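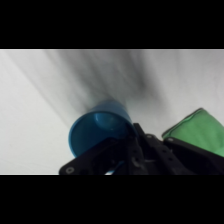 *Blue plastic cup on its side on a white surface, mouth toward the lower left.*

## Cleaning and drying plastic cups

Plastic cups hold on to smells, coffee stains and the thin gray film that comes from hard water. The method below works for most plain plastic tumblers, including the Budico ones we keep in the kitchen. Do not use it on cups with a printed pattern until you have tried it on one you can spare.

### What you need

- A dishpan or a clean sink
- Dish soap
- Baking soda
- White vinegar
- A soft sponge and a bottle brush
- A white cotton towel, or a drying rack

### Washing

1. Rinse each cup under warm water. Very hot water can warp thin plastic.
2. Put a drop of soap on the sponge and wash the inside first, then the rim, then the outside.
3. Run the bottle brush around the inside corner where the wall meets the base. Most of the film collects there.
4. Rinse until the water runs clear and the plastic squeaks under your thumb.

Skip scouring pads. They leave fine scratches, and the scratches stain faster than the original surface did.

### Coffee and tea stains

Mix two spoonfuls of baking soda with enough water to make a paste. Spread it over the stain with your fingers and leave it for 20 minutes. Rub with the damp sponge and rinse. Old stains may need a second round.

### Hard water film

Fill the cup with one part vinegar and one part warm water. Leave it for half an hour, pour it out and wash again with soap. If the film is on the outside, lay the cup in the dishpan and cover it with the same mix. I use a 1000 ml measuring jug for this - it does three cups at a time without guesswork.

### Smells

Put a spoonful of dry baking soda in the cup, add an inch of water, swirl and leave overnight. Wash as usual in the morning. Leave the cup uncovered on the counter for a day before you stack it.

### Drying

A cup left flat on its rim traps damp air. Lay it on its side on the towel instead, or tilt it on the rack so air can get in at the mouth. Turn it once after an hour or so. Tapered cups roll in a slow circle, so keep them back from the edge of the counter.

Check the inside of the base with a dry finger before putting anything away. Water likes to sit there after the walls are dry.

### Storing

Stack no more than four, and only when they are fully dry. If two get stuck together, run warm water over the outer cup and put cold water in the inner one, then twist - don't pull straight.

Jyoti Dhillon, updated 27th May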